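Print this ticket | E-mail this ticket
0 comments | 0 shares

Ticket 118: Wrist view blurred during fast approach, Station 3
Project: Fluvanari grasp collection
Site: Tirnport
Reported by: Roos Van den Broek
Status: Open, awaiting second review

Summary
During review of the June batch, 64 of 170 demonstrations were flagged because the wrist view is blurred in the last part of the approach. The operators' actions are within the written procedure. The flagged episodes have been placed on hold and are not to be passed to training until this ticket is closed.

Reported behavior
The blur occurs when the operator lowers the hand and turns the wrist in the same motion. The overhead view of the same episodes is acceptable. Joint readings and gripper commands are complete, and time stamps agree across all streams.

Steps taken
1. The lens was cleaned and the mount checked for play. No change.
2. Exposure was set to a fixed, shorter value. The picture became darker and the blur was reduced, but the reviewers still rejected most of the repeat episodes.
3. The camera cable was replaced with one supplied by Verstraete. No change. The original cable has been put back.
4. The speed limit on the leader arm was lowered for the final approach. Blur was no longer reported, although two operators stated that the arm felt heavy to guide.
5. Stivano support was asked whether the limit may be applied to the wrist joint alone. A reply is pending.

Evidence
The attached still comes from one of the flagged episodes. Reviewers should note the condition of both fingers, as this was the ground for rejection.

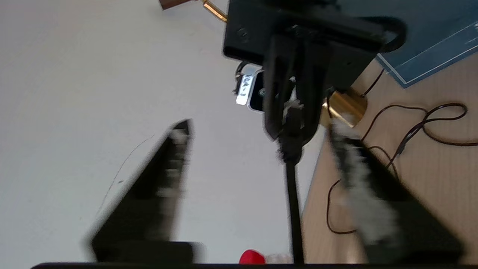
Wrist view, Station 3: both fingers blurred, red object between them at the lower edge.

Interim instruction
Until further notice, operators at Station 3 shall complete any turn of the wrist before lowering the hand. Episodes in which the two motions overlap are to be marked "review" at the time of recording — they should not be deleted. Some blurred examples may be kept on purpose, so that the trained policy is not limited to clean views. That decision rests with the data review group.

Next action
R. Van den Broek to record a comparison set with the wrist limit applied, once Stivano has replied.

Print this ticket | E-mail this ticket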